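Put the Number on the Thing

I have spent a good part of my working life looking for things that somebody else put down. My opinion, after all of it, is that every object on a shared table should carry its own label, stuck on the object, where anyone can see it. A list on the wall is no substitute. Neither is a good memory.

The labels can be words, numbers, or the square black-and-white printed kind. I don't much care which.
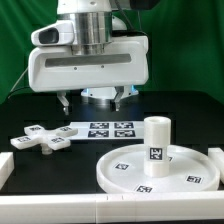
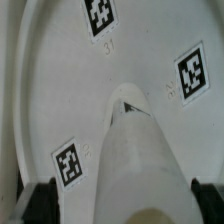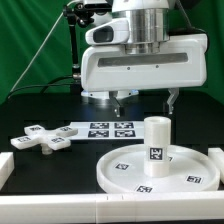 White parts and printed markers on a black table.

The usual objection is that labels are ugly. I grant it. A plain white tray looks better than a white tray with squares stuck on it, in the same way a kitchen looks better before anyone has cooked in it. But a tray on a workbench isn't there to be admired. It is there to be picked up, used, and put back, often by a person who has never seen it before.

I learned this at Romadby, a shared workshop where I rented bench space for several years. Members paid by the month and used the common stock of jigs, trays, stands and fixtures. When I joined there were 124 items in the common stock, all of them on a typed list by the door. The list was accurate. Matilde Pacheco kept it up to date and was proud of it, and she had a right to be. The trouble was that the list said "round tray, white, large" and the shelf held four of them.

If you damaged one, you wrote down that you had damaged a large white round tray. The next person read the note, looked at the four trays, and took whichever was on top. Small mistakes of this kind cost us more hours than any broken machine did.

One October we decided to label everything. Jhun Dizon printed the stickers. We argued for two evenings over where they should go, and I think that argument was more useful than the printing.

My side was for the working face. A sticker on the bottom of a tray is neat and out of sight, and to read it you have to empty the tray and turn it over. Most people will not do that when they are busy. I wouldn't. Put the number on the side that faces up during use, and put it on more than once if the thing is large or if something is going to stand in the middle of it. A label hidden behind a part might as well be in a drawer.

The other side, mainly Telma Carrasco, was worried about wear. A sticker on the working face gets rubbed, scraped, and soaked in whatever you clean with. She was right about that. We lost a fair number in the first year, mostly at the corners, where they lift first. Her answer was to put them on the underside and train people to look. My answer was to print more stickers. A sheet of 200 cost us less than a sandwich, and replacing one took a minute. We went with the working face, and Telma took over the replacement sheet, which she ran better than I would have.

There is a second objection, and it is a better one. Gemechu Lemma made it at the time and still makes it. He says that once everything has a number, people stop learning what the things are. They ask for 31 and 32 and couldn't tell you which is the deep one. I have seen this happen. A new member at Romadby once spent a morning using a drip tray as a drill stand, and when asked about it he said it was the number he'd been given. The number was wrong on his sheet. A person who knew the stock would have noticed.

I don't think this is an argument against the label, though. It is an argument for teaching people about the stock, which we also should have done, and mostly didn't. Before the stickers, the same man would have used the same drip tray and we would have had no way to find out which one he had drilled through.

Some practical views, for anyone about to do this.

Use a flat spot. Stickers on a curve peel. If you have to go around a cylinder, use a band that meets itself and doesn't depend only on the glue.

Don't use the same number twice, ever, even after the first thing has been thrown away. We retired numbers at Romadby and it caused no trouble at all. We started with room for 700 and never came close.

Leave a pale border around anything dark. A black square printed right up to the cut edge is harder to read once the edge gets grubby.

Write the plain number next to any printed code — in ink you can read from where you normally stand. Ours were too faint at first and we had to do about 100 of them again.

Manee Paisan, who has the bench I used to rent, tells me the stickers are still going, and that half the members now complain there are too many. One of them peeled the numbers off a set of stands to make them look tidy for an open day. It took her most of a week to work out which stand was which, and she still isn't sure of the two short ones.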